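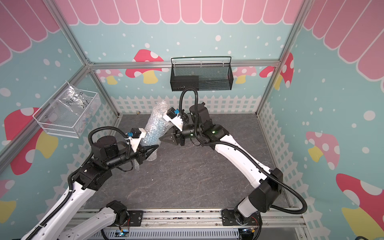
Identifying and storing a community cookbook with no cover or title page

Posted in Old Books & Paper > Cookbooks

pantrymoth27

Hi all, hoping somebody here knows regional cookbooks better than me. Which is not hard.

Picked up a box lot at an estate sale in May, mostly paperbacks, and at the bottom was a spiral bound church or club type cookbook. No front cover. No title page either. Starts at page 3 with Pickles and Relishes, which seems like an odd place to start?? Runs to page 100 and then there's a few blank pages headed "Your Own Favorites" that somebody filled in with pencil. Some of those are better than the printed ones, there's a vinegar pie I've made twice.

What I have to go on:

Typed, not typeset. Looks like it was typed on more than one machine, the desserts are in a smaller type than everything else.

Ads in the back. Hardware store, a feed dealer, a dress shop. One says "Flulenden" under the store name, which I figure is the town but I can't find a town by that name. Maybe a township? Or a neighborhood that got swallowed up.

Recipes signed with initials mostly. A few say "Awad" with nothing else, no Mrs. or anything. Those are the only ones in the book that use allspice in meat, and there's a stuffed squash one and a yogurt soup. Everything else is gelatin and ham loaf.

Oven temps are given as "slow" or "quick" in the front half and in degrees in the back half. So maybe two older booklets stuck together? Or they just didn't edit.

Two things I need. One, how do I figure out what it is and when. Two, how do I store it, the back pages are coming off the coil and the paper is brown at the edges. I've got it in a zip bag at the moment and my sister-in-law says thats wrong.

Not looking to sell. Would like to find out what the Awad family was cooking besides squash tho. Also if anyone has the same book and can tell me whats on pages 1 and 2 I'd be thrilled.
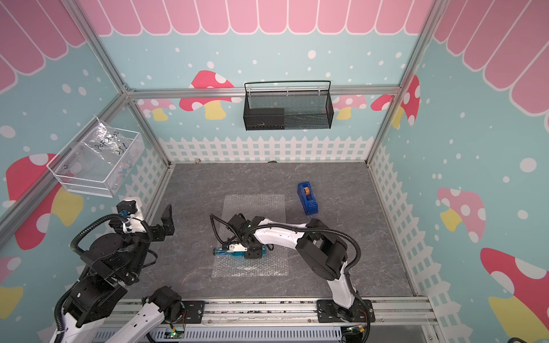

Mushrooms and a picket fence

ladle_and_spine

OK so a few things, typing on a break.

Dating. Go to the ads first, always. Phone numbers are your best friend. If it's three or four digits that's one thing, if it's a word plus numbers that's later, seven digits and later still. Look for a zip code, if there's even one zip code in there it can't be before the 1960s. You didn't say if there's any. Check the dress shop, they liked to put the full address.

Then ingredients. Brand names of cake mix, canned soup as sauce, "oleo" vs margarine, instant pudding. Can sizes too. "No. 2 can" and "No. 303 can" are older habits, ounces are newer. Not proof, because ladies sent in their mother's recipe word for word and never touched it. Which is also your oven thing. Slow and quick ovens hang on in these books way later than you'd think. I wouldn't jump to two booklets from that alone. Different person typing the desserts explains the small type fine. Does the page numbering match all the way through? Same font on the numbers? If the numbers restart or look pasted in, then I'd believe two booklets.

Last printed page being 100 is nothing special, the companies that printed these sold them in set page counts and groups would pad to get there. That's why there's blank favorites pages.

Speaking of, look at the bottom of the very last page or inside the back cover for the printer's name in tiny letters. I have a Cestell one, they always put it sideways along the coil where you'd miss it. If the printer's there you can sometimes get the form number and match it against other books from the same outfit. Mine says 1498 and I still don't know if thats a job number or an order number, so don't take it for a year lol.

Starting at Pickles is normal!! Lots of them go appetizers, pickles, relishes up front. Your missing 1 and 2 is probably the dedication or the officers, then a table grace. Sorry, I know you wanted a recipe.

For Flulenden, try the county not the state. Old county directories and plat maps, the library will have them on film or scanned. Could be a post office that closed. Could be the store owner's name for the building even. Search the feed dealer too, feed dealers show up in everything, fair programs, yearbooks.

The initials, write them ALL down in a list with the recipe. Same initials plus same town in a census or a city directory gets you there faster than the title will. And Awad on its own might be a family or a restaurant that gave recipes, happened a lot when a local lunch counter was popular with the club. Does the yogurt soup give a big yield? If it serves 200 it's the restaurant or a church supper.

crumbtray

Take it out of the zip bag. Your sister in law is right.

I do a little bit of paper mending, not a pro. Brown edges = acid paper, it'll keep going no matter what, you can only slow it down.

What I would do:

Buffered folder or a box made for documents, lay it flat. Don't stand it up, the coil digs in and the pages tear out at the holes.

No tape. None. Not the "archival" kind from the craft store either, people regret it. If the back pages are off the coil just leave them off and tuck them in order in the folder. Take any paper clips out.

Interior closet, not the attic or basement, not the kitchen. I know it's a cookbook. Scan or photograph the whole thing and cook from the copies, then you can spill on those all you want. 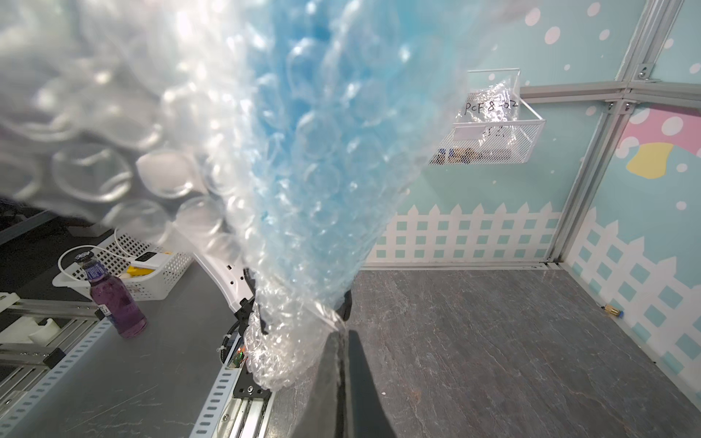 Don't press it flat on a scanner glass though, coil bindings fight you and the holes go. Prop it open with a rolled towel each side and shoot from above by a window, no flash. Pencil pages go faint, shoot those twice, once with the light coming from the side. Works way better on pencil than turning up the contrast after.

Loose stuff in between pages (clippings, butter wrappers, coupons) note which page it was at before you move it. Newspaper clippings get their own sleeve, they'll stain whatever they touch. Somtimes the back of the clipping has a date on it so flip them over, might answer your other thing too.

If theres a musty smell put the box with the lid off in a bigger tub with an open dish of baking soda, not touching the book. Week or two. Don't sprinkle it on, you'll never get it out of the coil.

fovico_fan

I think I had this one or its twin!! Ham loaf with crushed pineapple on the page right across from a ham loaf without? Mine had a yellow cover with a rooster and said Fovico Circle on it, whatever that was. Gave it away when we moved, kicking myself. No idea on the year.

Can you post the vinegar pie

pantrymoth27

Checked under a lamp. No zip codes anywhere. Phone numbers are four digits, the dress shop has no phone at all just "upstairs over the bank". Page numbers look the same all the way thru so I guess it's one book. No printer that I can find but there's a strip torn off the inside back where it might of been.

Yogurt soup says "for the family, double for company" so not a restaurant I don't think.

YES on the two ham loaves! Facing each other, the one with pineapple is on the left. Fovico Circle, ok, that gives me something to look for at the library.

It's out of the bag. Ordered a box.

Vinegar pie as written in pencil: 1 cup sugar, 2 eggs, 2 tablespoons vinegar, 1 cup water, 3 tablespoons flour, lump of butter, a little lemon extract. Cook till thick, put in baked shell. Doesn't say how big a lump. I used two tablespoons and it was good, whisk the flour into the sugar first or it goes lumpy.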